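Bench tips: tuning grip software for glossy packs

These notes cover the planner and perception settings we change most often between jobs. Henk Verschueren keeps the defaults; copy them before editing.

1. Mask the gripper first.
The wrist camera always sees part of its own hand. Draw the mask by hand once and reload it at startup.

2. Cap the exposure.
Glossy orange film under ceiling lights washes out to pale yellow, and the segmenter splits one pack into two. Lower the gain until the highlights keep some color.

3. Do not trust printed text as an edge.
Crumpled print gives strong gradients. Weight depth above color near the seam.

Wrist views, with a pack held close and with the fingers over the green bench top: 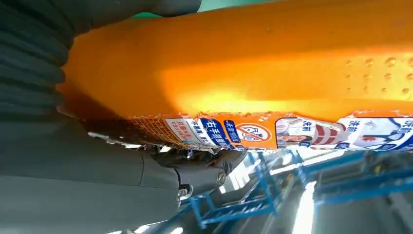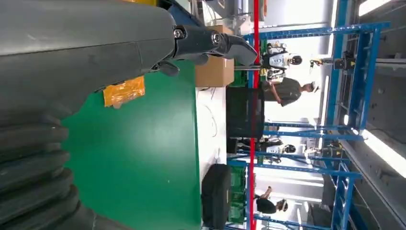 4. Add loose cables to the collision map.
Thin white cables on a white strip return almost no depth. Enter them as a flat box 41 mm high – the planner will route over it.

5. Log before you tune.
Save 200 grasps with the old settings, then replay them through the new ones. Tariq Soomro's replay script is in the Grarkudetti folder.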